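Prelteder updates Kamata wireless keyboard with three-device pairing

2022-03-27

Prelteder has announced a revised version of its Kamata compact wireless keyboard. The new model keeps the 678 mm cable-free desk footprint of the earlier keyboard and mouse set, measured with both pieces side by side, and replaces the single-channel radio with a Bluetooth 5 module that stores pairings for 3 host devices.

Switching between hosts is done with a dedicated key at the top left. The previous Kamata needed a USB receiver and could not be moved to a second computer without taking the receiver along. The receiver is still supplied, for desktop machines with no Bluetooth radio and for use in firmware setup menus, where Bluetooth keyboards are often not detected.

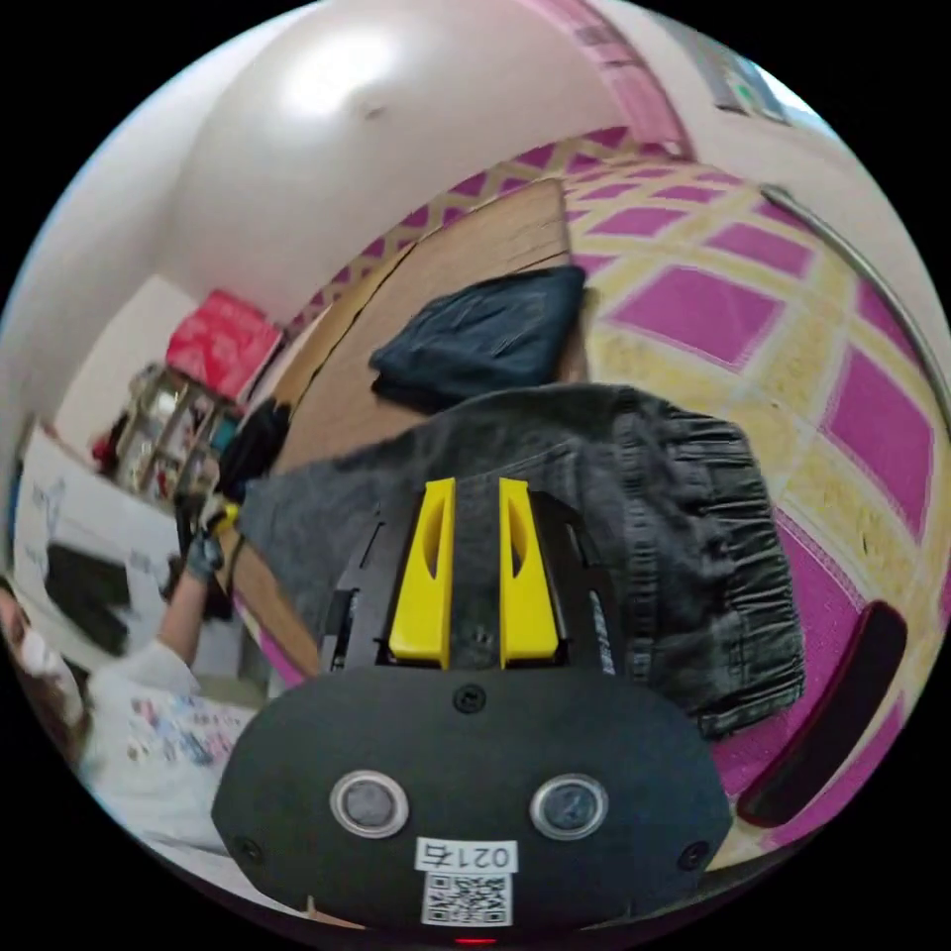
Power comes from a built-in cell charged over USB-C. Prelteder rates it for up to 5 months between charges with the backlight off. No figure is given for use with the backlight on. The keyboard can be used while charging, but the port carries power only, so a wired data connection is not available.

The key switches are the same low-profile scissor type as before. Function keys now default to media controls, and the setting can be reversed with a key combination that is stored in the keyboard itself and does not depend on installed software. A configuration utility named Tokeo is offered for remapping and for firmware updates. It requires a 64-bit operating system. Layouts written with Tokeo are held in onboard memory – one per paired device – and carry over when the keyboard is moved to a tablet or phone.

The distributor, Clarnbridge, lists the keyboard under part number 2885 in US and UK layouts. German and Nordic layouts are planned for June. Existing Kamata mice will pair with the new receiver after a firmware update, but older receivers will not work with the new keyboard.

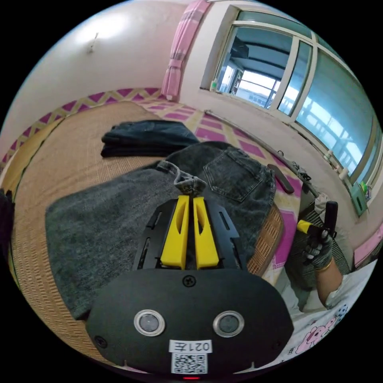

One reader who uses the older model writes that the receiver was never the weak point for him, and that the sleep timer was: the first keystroke after a pause is regularly lost, which is a nuisance when typing passwords. He asks whether the timer can be changed in the new version.

According to the published manual, it can. Tokeo has a sleep delay setting, and sleep can be turned off completely while the keyboard is connected to a charger. On battery power the delay can be lengthened but not disabled. The setting is not available on the older model.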